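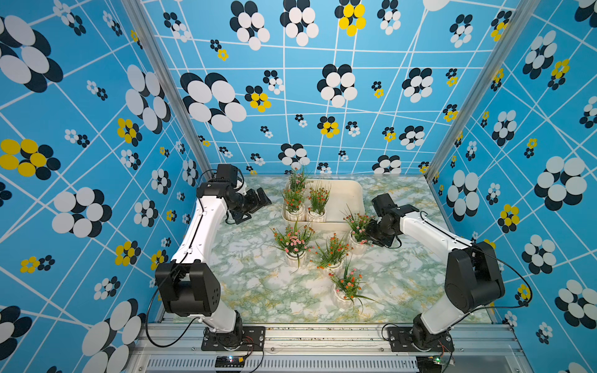
Sky-blue walls, black and white flowers.

OK quick one before work. We finally moved the Wikville community off the old forum and onto a chat server, 112 people so far out of 3000 accounts. Most of those accounts are dead anyway so I'm fine with it.

Stuff I'd do different. Fewer channels. I made 40, people posted in 11. Deleted the rest last night and got one complaint, from Sixten Rustad, who wanted the maps channel back. Fine. It's back.

Also roles — keep them dull. I had colored ranks for everybody and teh member list looked like a candy store.

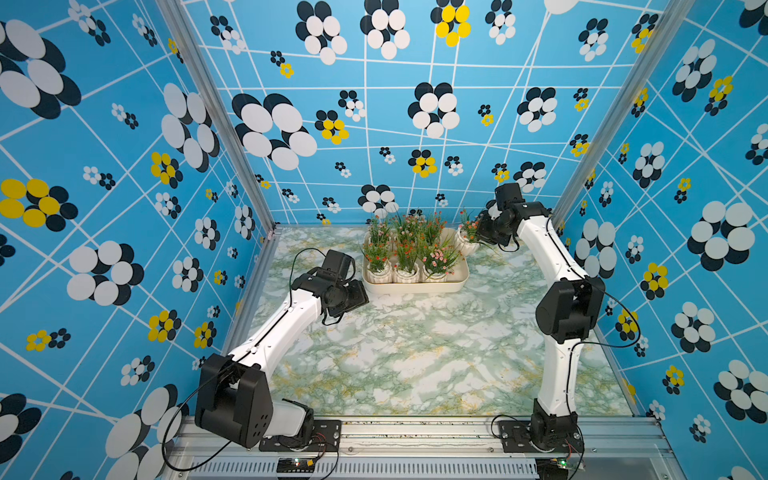

Seven little potted plants, two white arms.

Still to do: the old tutorials thread. Žofie Danko saved the whole thing as text but the links are all broken, so somebody has to go thru it by hand. Probably me, in June. Invite link is in the sidebar, ask if it's expired.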